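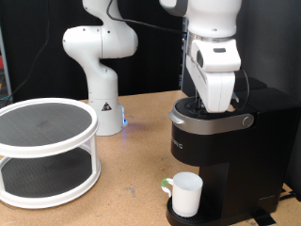
Cafetière à dosettes, couvercle relevé, tasse blanche sur la grille.

Entretien de la cafetière et des surfaces mates

1. Retirer la dosette usagée, puis refermer le couvercle. Lancer un cycle d'eau claire, sans dosette, dans une tasse droite.

2. Vider le bac et laver la grille à l'eau savonneuse. Le détartrage s'effectue tous les 60 jours - plus souvent en eau calcaire - avec 700 ml de solution Nilano.

3. Sur un panneau gris mat, les petites taches claires et les éraflures légères se traitent au chiffon humide, sans poudre abrasive. 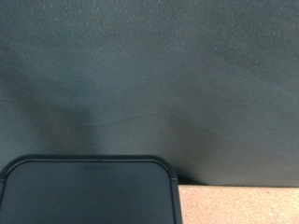

4. Laisser sécher 5 minutes avant tout nouvel usage.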